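Sixty Tapes and a Bad Back

Posted Thursday, December 19, 2019

I have bought another box of horror films. I know what I said in May. What I said in May was that the shelf in the hallway was full, that the shelf in the spare room was full, and that I was a grown adult who could enjoy a film once and then let it go back into the world. I meant every word and I'd like credit for that.

The box came from a video shop in Velstead that has been closing down since before I moved here. There's been a banner in the window the whole time. The colour has gone out of it so you now read it as LOSING DOWN, which is fair enough. But this month they really did get rid of the back room, and the back room was where they kept the stuff no one ever rented, so naturally I was there before they opened.

Sixty tapes, one price, no picking through. The bloke wanted them gone as a lot. I carried them to the car in two trips and then couldn't stand up straight until the weekend.

What was in it

Mostly rubbish, I'm pleased to report. Nine or ten copies of the same killer-doll sequel, which must have been a distributor's idea of generosity. A tape with a vampire on the sleeve and a tennis coaching video inside. (I watched it. My backhand is apparently the problem.) Several films where the cover painting shows a castle, lightning and a woman in a nightie, and the film itself is four people talking in a rumpus room.

And then, near the bottom, Bruvholm.

If you're not the kind of person who reads a blog like this, Bruvholm is a shot-on-tape ghost story set in a fishing village that is plainly a caravan park. The story goes that only 600 tapes were ever made. I have no idea who counted. It was directed by Doğukan Duman, who also plays the priest, the priest's brother and, if you look at the boots, the ghost. I'd seen it once at a mate's place years ago on a copy so worn that the last act was basically weather.

This one is clean. You can see everything, and I'm not sure that's a favour to anybody. The fog is coming out of a hose. You can see the hose. But there's a stretch in the middle where Tülin Gündoğdu walks down a corridor with a lamp, no music, just her shoes, and it goes on for so long that I put my tea down and forgot about it. She's miles too good for the film. She does a whole speech to a door. I believed in that door.

Worth the money? My copy cost less than a sandwich, so yes. On the collectors' boards somebody was asking 1000 dollars for theirs, and it's been sitting there unsold long enough that I suspect it's more of a statement than a price.

The sequel situation

There is a Bruvholm 2. I had to find out the hard way, by reading the back of the box, where it says "Coming soon: Bruvholm 2, The Tide Owes Us". I've since learned that it got finished and was put out by a label called Akyol, who also did those aerobics tapes, and that it's meant to be worse in every way except that the ghost gets his own boots. I want it very badly.

If you have one, or your uncle does, the comments are open. I can offer eight killer dolls.

How to hold a screening for people who don't want to come

Every December I put on a double bill at my place, the one nearest the weekend before Christmas, and every December the same five people tell me they've got something on and then turn up anyway. This year it's Bruvholm first, while everyone's still fresh, and then Jetano, the one about the haunted petrol station, which I've programmed second because it's short and has an explosion. I've learned you have to give people an explosion.

Food is the other half of it. I used to do a proper spread, with little labels. One year I made a graveyard out of dip. These days it's party pies and frozen chips in batches, and people have never been happier, so make of that what you like.

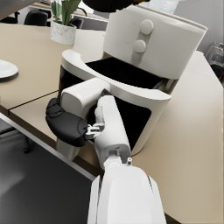
Rules of the house, updated

You may talk during the first ten minutes, when it's all driving and credits. After that you may only talk if you're frightened or if you've spotted the boom mike.

No phones. If you need to look up what else that man was in, you can wait like we did in the old days, when we just went without and argued about it in the car.

The tracking knob is mine. Do not offer to have a go at the tracking.

If the tape gets chewed we will all be very quiet for a moment and then someone will pass me the pencil.

Anyone who asks whether it's on streaming will be seated next to the heater.

I'll write up how it went in the new year, assuming the machine holds out. It's been making a noise since the tennis video. Meanwhile I've moved the winter coats onto the bed so there's a bit of floor in the hall cupboard, and with the tapes on their sides I reckon I can get three rows in before the door stops shutting.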